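What Ends Up on Top: Flat Surfaces and Drawers in a Shared Apartment

Term project report, Household Design Studio
Hiyori Hamada and Jeferson Xavier
Advisor: Zuleica Queiroz

1. Why we picked this

Our first proposal was about kitchen storage for small apartments. Professor Queiroz wrote "everyone does kitchens" in the margin, so we looked for a piece of furniture with fewer admirers and settled on the dresser. It has drawers, and it has a top. The drawers are for putting things away and the top is for telling yourself you will do that later.

Our question was simple. When a person comes in with something in hand, what decides whether it goes in a drawer or stays on top? We expected the answer to be laziness. Edileuza Conceição, who read our draft, pointed out that laziness is not a design variable and asked us to find one.

2. Method

We worked with a gray dresser and two households, ours and the one upstairs, where Emerson Cavalcanti lives with a cousin. Each household kept a paper log for three weeks in August. Whenever something was set down on a dresser, the person doing it wrote what it was, whether a drawer was already open, and where the thing was that evening. We ended up with more than 200 entries, including several in Emerson's handwriting that we have classified as "other."

We also ran short tidying sessions with small, ordinary items of the kind that kept turning up in the logs: snack bags, balls, things from the kitchen with no business in a bedroom. We kept the items light so that effort wouldn't be the excuse.

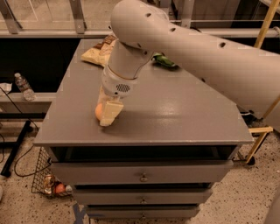 Snack bags were the hardest category. A full one counts as food and goes back to the kitchen. An empty one is trash and most people can deal with it, given time. A bag with a little left in the bottom belongs to no known system of storage. In the logs these stayed out overnight more than anything else, and in one case the entry for where it was that evening reads "same, but flatter."

Balls were easier than we expected. They roll, so people wanted them contained, and a drawer is a container. Vegetables and toys shaped like vegetables gave us an argument about categories that took up most of a meeting and appears in this report only as this sentence.

3. What we found

An open drawer beat every other factor. If one was already out, small items tended to go into it, including items that plainly belonged elsewhere. If all the drawers were shut, the top won. Small round knobs didn't help, as you need a free hand and some aim.

Drawer height mattered too. Bottom drawers were hardly used for anything picked up during the day. Jeferson claims he uses his constantly. His log does not support this.

Labels made no difference. We taped them on in the second week and people read them, agreed with them, and put things on top.

4. Proposal

We drew two changes to a standard dresser. The first, which we call the Stedden, leaves a shallow open compartment right under the top, so there is somewhere to drop things without touching a knob. The second, the Cordeiro, slopes the top slightly toward the back. Emerson tested a cardboard version and reported that his things were now behind the dresser.

We would continue with the Stedden. The open compartment still needs a depth, and we have not agreed on one. Hiyori wants it shallow enough to see everything in it. Jeferson wants it deep enough that he doesn't have to.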